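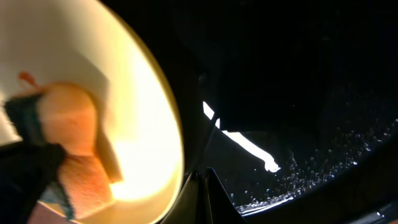
Murkar Street Shared Kitchen
Minutes of the members' meeting, 8/20/25

Held in the front room. Started late, as the door code had been changed and several members were waiting outside. The chair opened the meeting once everyone was seated.

Minutes of the July meeting
Accepted with one correction. Item 4 should say the Britcombe oven is booked by the half day, not by the hour.

Matters arising
The back door closer has been adjusted and no longer slams. The label printer is still out. The repair shop in Arkstead has had it for two weeks and is waiting on a part. Members should keep writing allergen labels by hand until it comes back, and please use the waterproof pen.

Dishwashing area
Two members said bowls are being left to soak overnight, which means the morning group has to clear the sink before it can start. Agreed that everything is washed, dried and put back by the end of a booking. Sponges will be replaced every Monday from the supply cupboard. A member asked for brushes as well. The secretary will get a price.

Cold storage
The walk-in was left ajar one night in July and some dairy had to be thrown out. The log shows the last booking of that evening but not who closed up, so no charge will be made. From now on the last person out signs the sheet on the door. There was some discussion of an alarm. A basic one costs about $400 installed. Some members felt this was worth it, others wanted to see whether the sheet works first. To come back at the next meeting.

Shelf space
Dry storage is full. Each member has one shelf, but several boxes on the floor have no name on them. Anything unlabeled after 30 days will be moved to the hallway, then given away. The Cele bakery group asked for a second shelf through the holidays and will pay the usual rate. Agreed.

Booking calendar
The online calendar allowed a double booking on the Saturday of the street market. Both groups managed to work around each other — one took the front bench and the other the back — but neither was happy about it. The secretary has changed the settings so a slot locks once it is taken. Cancellations still need 2 days' notice.

Other business
A member asked if the extractor fan could be cleaned more often. The current contract is for twice a year. The chair will ask what a third visit would cost.

Parking behind the building is for loading only. The neighbors have complained again.

Meeting closed at 8:15 p.m. Next meeting to be posted on the board.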